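Jorkbridge Letter-Writing Circle
Frequently asked questions

How do I join, and do I need to have written letters before?

You don't need any experience at all, and please don't let that put you off! Plenty of our members hadn't written more than a birthday card in years when they joined. Fill in the form on the joining page, tell us a little about yourself (what you like to read, whether you keep bees or hens, what you'd be glad to hear about over breakfast) and we'll match you with a pen friend. We send out new matches on the first of every month, so if you join just after that there will be a bit of a wait.

Is it free?

Joining the circle is free and always has been. You pay for your own paper and stamps, and if you'd like the printed newsletter it costs £11 a year, posted to your door. The same newsletter can be read on this website for nothing, so do whichever suits you.

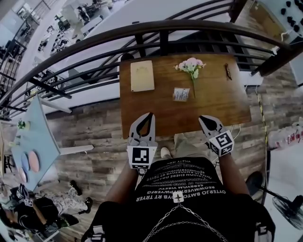
Flowers, card and glasses on a table

What sort of paper and pen should I use?

Whatever you have in the house. We do get asked this a great deal, and I think people imagine there is a rule about cream paper and fountain pens, when a page torn out of an exercise book is every bit as welcome. If you do fancy treating yourself, look for paper that feels a little heavy in the hand, as thin sheets let the ink show through and then you can only use one side. The stationer's on the corner of Boonchu Arcade sells good paper by the single sheet, so you can try a few before buying a whole pad.

My handwriting is dreadful. Does it matter?

Not in the least. Write a bit larger than you normally would, leave a generous gap between the lines and go slowly over names and places. If writing by hand is painful or tiring for you, typing is quite all right – just sign your name at the bottom in pen, if you can manage it. Several pairs in the circle type to each other and have been doing so very happily since 2000, the year we began.

What on earth do I say in a first letter?

Start with where you are sitting. I know that sounds too simple, but it gets the pen moving, and your reader will like being able to picture you. After that you might say what you had for lunch, what is growing outside, what you're reading and whether you're enjoying it. Ask two or three questions so your pen friend has something to answer. One side of paper is plenty for a first go.

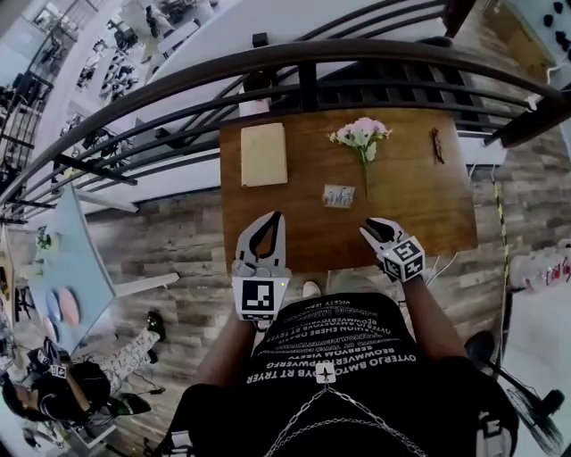
And do mention small things, even if they seem too dull to be worth the ink. A long account of a holiday is nice enough, but the letters our members keep and reread tend to be the ones about the neighbour's cat, or the bus that went the wrong way round Furthorpe and had to be talked back on to its route by the passengers.

Can I put things in with my letter?

Yes, as long as they're flat. Pressed flowers travel well if they're properly dry, which means a good few weeks between sheets of blotting paper under something heavy, and then a fold of tissue to keep them off the letter. Recipes, bus tickets, seed packets (empty ones, please, if you're writing abroad) and newspaper cuttings are all popular. Anything lumpy may be charged as a parcel, and it's horrid for your friend to have to pay at the other end.

How quickly should I reply?

Within a month is kind, but life gets in the way for all of us. If you know you'll be slow, a postcard saying so does wonders.

What if I don't hear back?

Wait six weeks, then write once more. If there's still nothing, let us know and we'll get in touch with them ourselves and, if need be, find you somebody new. We have 900 members now, so there is always someone hoping for a letter.

Do members ever meet?

We hold a writing afternoon each July, starting at 2 pm, with tea and a great deal of cake. Pravura Hall has a lift and step-free toilets. Bring a letter you've been meaning to answer, and a pen if you have a favourite.

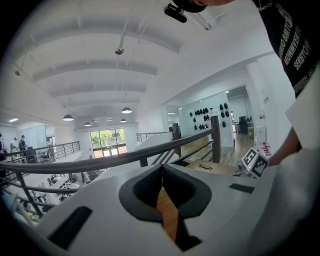 Getting together with the circle

Will you give my address to anyone else?

Only to the pen friend we match you with, and only after you've both said yes. If you move house, please tell us as well as them.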